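Setting a small white table: tray, placemat, dark plate
Tableware and Serving > Everyday Setups

juniper_f
Posted February 2020
I'm trying to settle on a setup for weekday lunches. The table has a white top and there isn't much room on it once the laptop is pushed to one end. So far I have a mint green tray from Kostdale, a striped placemat, and a dark plate with a bumpy surface that my aunt gave me.

My problem is that the three don't sit well together. If the tray goes on the left, the plate ends up half on the placemat and half off.
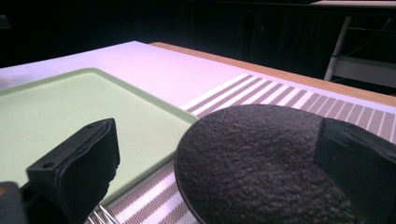 I would like to keep all three if I can. The tray is for the glass and the salt, the plate is for bread. Should I get a smaller tray, or drop the placemat?

gunnlaugur_b
Drop the placemat. Stripes next to a textured plate is too much on a table that size. A white top wipes clean anyway.

ditte.s
I disagree with Gunnlaugur. A plate with a rough underside will mark a pale top. I had a Bergmann one for 3 years and it left gray scuffs that took 2 rounds of cleaner to get off. Keep the placemat and put the tray away between meals.

gunnlaugur_b
Then stick felt dots on the plate. They come in packs of 500 and cost almost nothing.

ditte.s
Felt dots come off in the sink.

juniper_f
The underside of mine is smooth, I checked. It's only the top that has the bumps. Crumbs get stuck in it — I use an old toothbrush.

bergthora
Things I would try, in this order:

1. Pull the tray toward you and put the plate behind it, past the far rim. You reach over the tray for bread, but nothing overlaps.

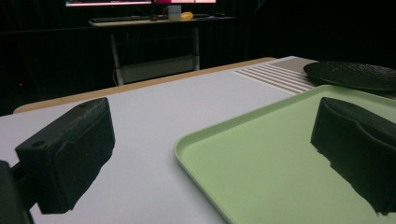 2. Turn the placemat so the stripes run the same way as the long side of the table.

3. If it still looks crowded, swap the tray for a narrow one. Noron has one that is nine inches wide.

gunnlaugur_b
Reaching over a glass for bread is how you knock the glass over.

bergthora
Put the glass at the left end of the tray, then. I've eaten that way since July and haven't spilled anything.

juniper_f
Thanks, all. I'll try number 1 this week and leave the placemat where it is for now. Does the narrow Noron tray have a raised rim? I don't want one that's flat at the edge.

bergthora
It does, but lower than the Kostdale.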